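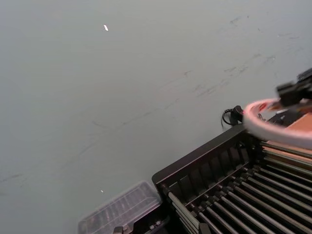 Kamran Soltani told me he figured the kids would want to race something. I did too. When I asked the Brastley after-school robotics club last fall what they wanted to build toward this year, I had a whole speech ready about wheels and motors. They wanted to pick things up and put them down. Over and over. So that's our season, and I'm very happy to announce that the club is taking it public with an open workshop night this December!

I'm Shirin Safavi, and I run the club along with Lefteris Tzanetos. We meet on Wednesday afternoons in the back room at the Naseri building, and this term we have students from three schools, which is a lot of backpacks. They call their project Tollico (it was going to be an acronym, but they never settled on what the letters stood for). The task sounds easy – get a gripper to take hold of an ordinary object and set it on a rack. Then you try it with something round, with a big hole in the middle, and you find out how many ways there are to grab a thing.

The students have logged 115 attempts so far, each one with a line in the notebook about what they changed and what they want to try next. Some of those lines are very short. One just reads "lower." I love that notebook and I'm going to put it out on a table for visitors to flip through.

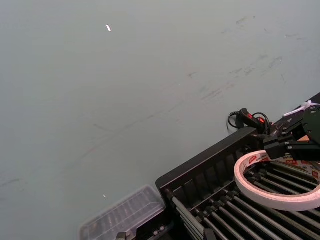

Tape roll on the rack, with the club's gripper at upper right.

At the workshop night, two student teams will take turns at the bench, and each team gets 90 minutes. Visitors can come and go as they like. The students will talk through what they're doing and yes, they'll answer questions, including the ones from little brothers and sisters. If you've got a small object at home that you think would be hard to grip, bring it along (nothing breakable, please, and nothing alive).

"I used to think the programming was the hard part," said Tahmineh Rashti, one of our students. "Now I spend most of my time thinking about where the fingers should go."

Doors open at 4:30 p.m. and it's free. We also have room for a few new members in the spring, and you don't need any experience – half the club had never touched a screwdriver when they joined. Ask for me or Lefteris at the door and we'll get you a sign-up sheet.

Print this release
E-mail this release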